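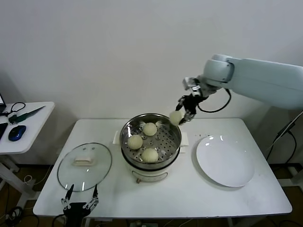
Menon Lab Course, Unit 6: Reading a Success Rate

Teams report the steamer task as a percentage. Be suspicious of that percentage, including your own.

Last June a team wrote "80 percent success" on its Teko poster. Success at what? They scored a bun as moved once it left the tray. Whether it reached the plate, or got there with a dent in it, went unrecorded. The log held 1252 attempts, and most used the same starting layout. A big log of one easy case is still one easy case.

Before you run anything, write down:
- what ends an attempt
- who may touch the setup between attempts
- what a squashed bun scores

Lid handling is scored separately. Do not fold it into the bun score — the Imuneo sheet did, and we could not pull the two apart afterward.
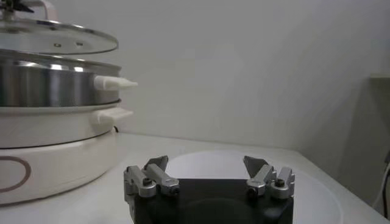

Fig. 2. Wrist view, fingers open, lid on the cooker.

Look at how little of the plate this view gives you. If your policy claims to place by wrist camera alone, I will ask for the failures first.

Hand in 4 failed attempts with your notes. Teams with no failures should recheck their scoring rule.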